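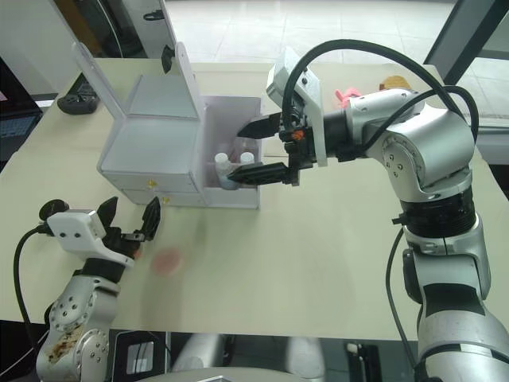
The Night Shift at Futidholm

My first placement ever was a baker, and I got it wrong by one floor.

I had been at Gerlach for two weeks. We were a temp agency above a shoe repair place in Brindutberg, and in December the phones started before the heat came on. I loved it! I loved the headsets and the awful coffee and the big board by the window where every open job in town was written in green marker. By the time I took off my coat that morning there were 62 of them up there.

The call came from the Futidholm, the old hotel by the river. They needed a baker at ten that night, someone who could do rolls for a wedding breakfast and didn't mind working alone. I had just the woman. She had come in the day before with flour still in the seam of her bag, and when I asked what she was good at she said "bread" and then looked at me as if the interview was over. I adored her.

I typed up the slip, I called her, I read her the address twice. Fourth floor, I said. Ask for the night manager.

The kitchen was on the third. The fourth floor was the linen room, and they were short people too. 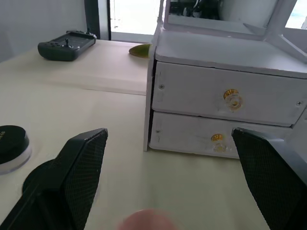
So at ten o'clock my baker was handed an apron and a stack of tablecloths, and she assumed (why wouldn't she?) that this was how hotels did things. She folded for an hour. She told me later that the women up there were the best company she'd had all year, that one of them sang, and that they had a system with the corners she is still using at home.

Meanwhile the night manager called me, very calm, to ask where his bread was.

I ran. I could have phoned the linen room, I suppose, but I was 23 hours into being awake and it seemed like a running sort of problem. Over the Lomiditz bridge, through the snow, in office shoes. I came out of the elevator with one heel gone and there she was, squaring off a tablecloth, and she said, "Is it time for the rolls?"

We went down the back stairs together. She washed her hands, looked over the ovens, and sent me to find the yeast. I had never made bread in my life. She put me on shaping, then moved me off shaping, then let me carry trays, and by five in the morning there were 454 rolls cooling on every flat thing in that kitchen and I was as happy as I have ever been at a job.

The hotel asked for her back the next night, and the linen room did too. I wrote both jobs up on the board in green, side by side, and drew a little staircase between them.

She took the bread. But on Sundays she still goes up one floor.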